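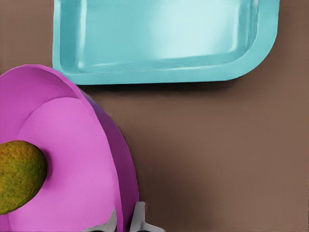
Keeping a Two-Armed Cell Honest

I got to the Vosach office a little after 10 in the morning, and the technician I'd come to see was already arguing with a bowl. Well, with where the bowl was. She looks after Oltano, the two-armed table cell the company keeps in simulation, and her mornings start with setup, same as they would on a shop floor.

"People hear simulated and think it takes care of itself," she told me, pulling a second chair over to her desk. "It drifts like anything else! Somebody changes a mount offset on a branch, it gets merged, and now my gripper is 2 millimeters off and I'm the one who finds out."

So what does she check first? The wide view, always. She wants both arms, the posts and the whole tabletop before she looks at anything close up. If an elbow is bent the wrong way she'd like to know before she's spent half an hour on fingertips (she has done this, more than once, and she blames lunch).

"I start at the shoulders and work down to the fingers," she said. "Then I look at the cables. I know, they're rendered cables, but the real table has cables, and if mine are sitting in some silly place I want to know who moved them."

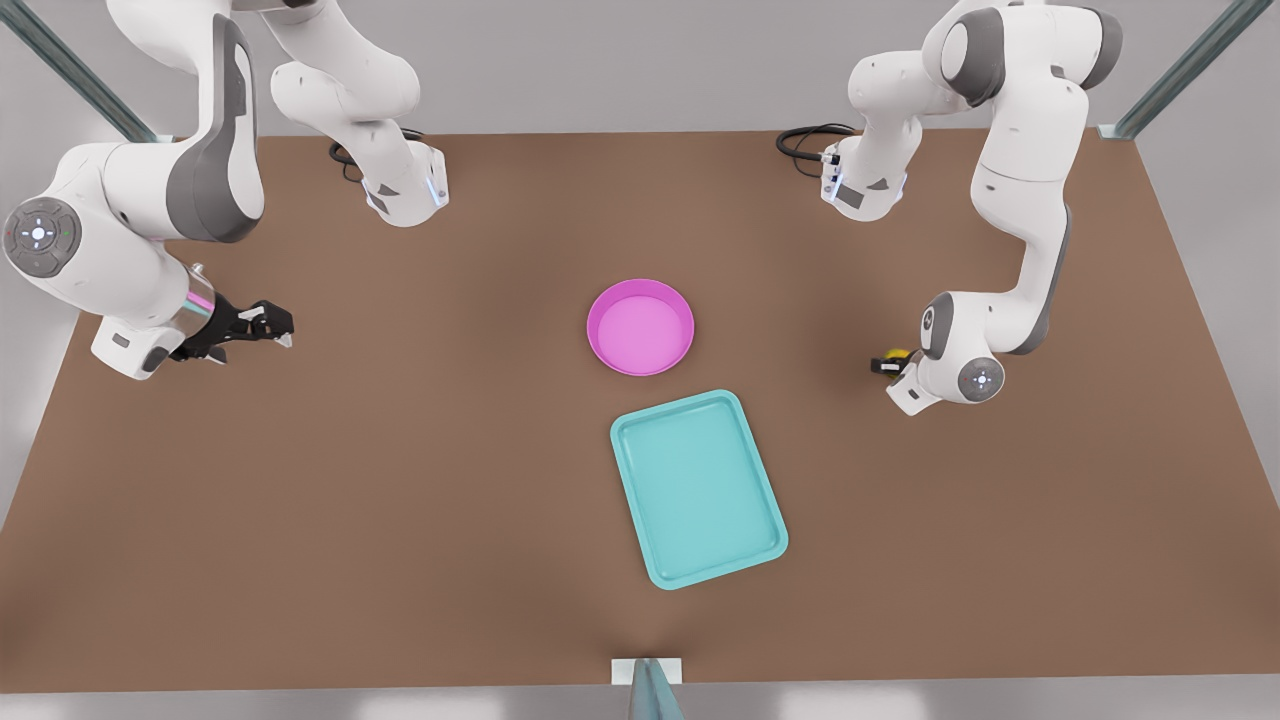

Oltano from the front, with the bowl and tray between the two arms.

The bowl and the tray are her reference objects. I asked why not something more technical and she laughed at me, kindly. A calibration block only tells her about calibration blocks, she said, and a wide rim shows her right away how the fingers line up with something they might have to pick up. The avocado is for the same sort of thing, and she's very fond of it. "It's lumpy. Lumpy is good. I had a perfectly smooth ball for months and learned nothing from it."

Then she goes to the wrist views, one gripper at a time, which was my favorite part to watch. She opens the fingers over bare table and compares the tips: same height, dark faces in, pale faces out. If one tip sits lower she goes back into the mount file, changes one number, reloads and looks again. Never two numbers at once. She was firm about that.
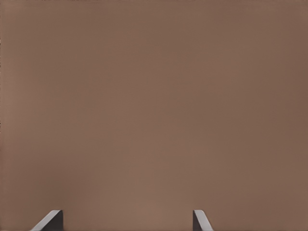 Fingers spread over bare tabletop, seen from the wrist.

The mount file is 638 lines long and she has opinions on most of them. The oldest chunk came over from Stosetti, the project before this one, and it still has comments in it that she can't make sense of. "I leave them alone. I deleted one once and felt terrible all afternoon."

Does she ever get to skip a morning? She made a face. The longest she's left it was 8 days, back in November, and she came back to a wrist offset that had been changed and changed back again with a sign flipped. Finding it took until dinner. These days her log gets a line for every reload, even the boring ones, and she was typing up the next one when I went looking for coffee.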